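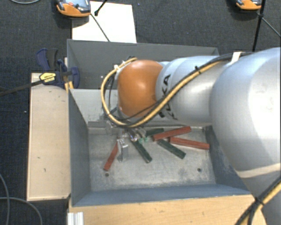 4.2 What the bedtime diaries can and cannot show

The claim that a fixed bedtime routine makes for calmer parents is repeated so often in family advice that it is rarely checked. Our own material gives it only weak support. The 26 families in Norkside and Fusham returned 410 diary entries between them, and on a first reading the pattern looks pleasing: on evenings when the routine was kept, parents gave themselves a better mood score. We do not think much should be built on this.

The first difficulty is the order of events. A parent who has had a reasonable day is more likely to run the bath, read the story and have the lights out on time. A parent who came home late to a feverish toddler is not. The diary was filled in after the child was asleep, so the score and the account of the routine were written in the same sitting and by the same tired person. Liew's earlier work with the Dronar parent groups had this fault too, and it was presented there as evidence that routine "works". It may do. The diaries could not tell him, and they cannot tell us.

The second difficulty is missing evenings. Entries fell away sharply in May, when several of the older children had begun to refuse their usual bedtime in the light evenings. Eight families stopped writing altogether, leaving 18 who kept going to the end. When Hakim Liew telephoned the mothers and fathers who had stopped, most said they had been too worn out, or had felt foolish writing down yet another bad night. Those are the evenings we most needed to hear about. An average taken over the remaining pages is an average of the nights people were willing to record.

We also have doubts about the word "routine" itself. One mother counted the evening as kept if her son was in bed with a book, whatever had gone before. Another marked it broken when the wrong pyjamas were used. The Tyagi checklist was meant to settle such matters, but only 2 families used it past the first week and we have left it out of the comparison.

Where parents wrote freely, in the box at the foot of the page, they said little about timing. They wrote about a joke in the bath, a question about where the moon goes, a hand held through the cot bars. Several described lovely evenings on which every step had been skipped. We would be wary of turning these remarks into a finding of their own, as they are few and come mostly from the same keen writers. They do sit awkwardly with the advice as it is usually given, and the interviews in the next section take them up again.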